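Speaker notes: "Where Do the Spray Bottles Live?"
Akash Yadav, Tranance all-hands, February 8, 2022
Slot is short. Water first. Do not start with the fire drill story again.

OPENING
Good morning. I run supplies for the shared rooms at Zeddale, which means I am the man who gets the email when there is no paper. Last year I got 422 emails. Most were polite. One was in verse.
(Wait. If no laugh, move on briskly.)

I was asked to talk about strategy. I'm going to talk about a cabinet.

SLIDE 2
Cleaning stuff goes in the white cabinet. We all agreed on this in May, in writing, and the Divari office even put it on a poster. What we did not agree on was how it goes in. "In" turns out to be a generous word. A bottle lying on its side at the back of a shelf is in. So is one behind another one. You still have to get down there and look.

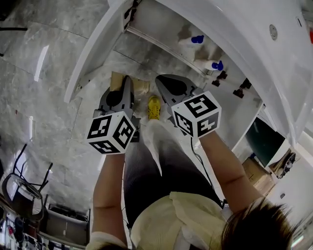
My rule for this is short: trigger bottles stand up. If the shelf is too low for them to stand, it's the wrong shelf, and we find them another. I have had this conversation with the Sisodia team several times and they remain committed to the horizontal school. We still have lunch together.

Ask the room: who has bought a second bottle of something because they couldn't find the first? (Raise own hand. It was glass cleaner. It was a third bottle.)

Money bit, keep it quick. We spent $2,000 on cleaning supplies last year, and nearly $900 of that was for things we already owned. I'd like to thank everyone who made that possible.

SLIDE 3
Now the counter. The counter by the sink is the most popular shelf in any building, and it isn't a shelf. Things get set down next to the faucet for a minute. The minute is flexible. I have known it to cover a whole product launch.

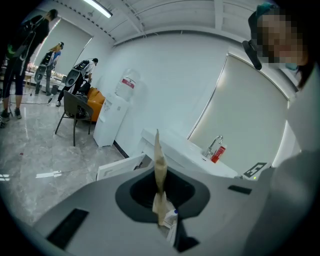 So, house rules for the counter, and I'll read them slowly for the back row.
Soap can stay.
Anything else goes back where it came from before you leave the room.
Close the door or drawer you opened. My shins thank you.
Crumpled paper is trash. If it's important paper, stop crumpling it.

IF THERE'S TIME
The label maker. It has printed 219 labels since we bought it, and a good share of them say LABEL MAKER. Offer to lend it out. Get a name and a phone number first.

QUESTIONS
Someone will ask about the fridge. The fridge is a separate talk and I am not giving it.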